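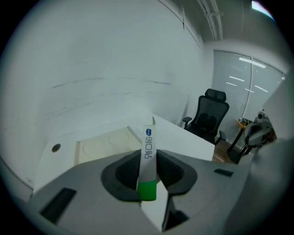
Stojan Babić: "Una caja se guarda de pie o no se guarda"

Charla rápida con el encargado de orden de Stiltside, el despacho compartido de la calle de atrás. Media hora escasa, él con el café en la mano y mirando el móvil.

Lo primero, la mesa. Blanca, con su agujero redondo para los cables. "La gente compra mesas grandes y luego las usa de almacén", dice Babić. "Yo quiero ver el tablero. Si no veo el tablero, no trabajo."

Y las cajas, claro. Su tema. La caja estrecha, blanca y gris claro, con el logo azul ovalado arriba y la franja verde abajo, es de las que le gustan: se reconoce por el canto. "Mira el lado fino. Ahí está todo lo que necesito. Si la tumbas, pones otra encima y adiós, ya no la encuentras en la vida". ¿Y si el texto no se entiende? Se encoge de hombros. "El color. Verde abajo, pues verde abajo. Yo no leo las cajas, las busco."

Empezó en febrero con el armario del fondo. Sacó 83 cajas, casi todas vacías. Cargadores, cartuchos, un teclado Laletti que llevaba años sin dueño. Se quedó con 30. "Y me sobran", añade. Las demás, al cartón. Hubo quejas, una compañera quería guardar el embalaje de su lámpara Haque por si la vendía. No la ha vendido.

Le pregunto por el método y me corta. "No hay método. Dos baldas, etiqueta hacia fuera, lo que pesa abajo." Los organizadores de Brerkel los probó seis semanas y los devolvió. Demasiados compartimentos, dice, acabas ordenando el organizador. Eso sí, de la marca salva las etiquetas, que pegan bien y se despegan sin dejar rastro.

Con las manchas es menos estricto de lo que yo pensaba. Cercos de vaso, marcas redondas, esas cosas. "Un paño y jabón. Si no sale a la primera lo dejo, es una mesa, no un quirofano."

Última pregunta, que ya se levantaba: qué hacer con una mesa perdida del todo. "Vaciarla entera al suelo. Entera, eh. Y subir solo lo de hoy." ¿Y lo que queda en el suelo? "Eso ya te molestará mañana al pasar y lo recojerás."

La próxima vez le toca al cuarto de la impresora. Me ha pedido que no vaya hasta que termine.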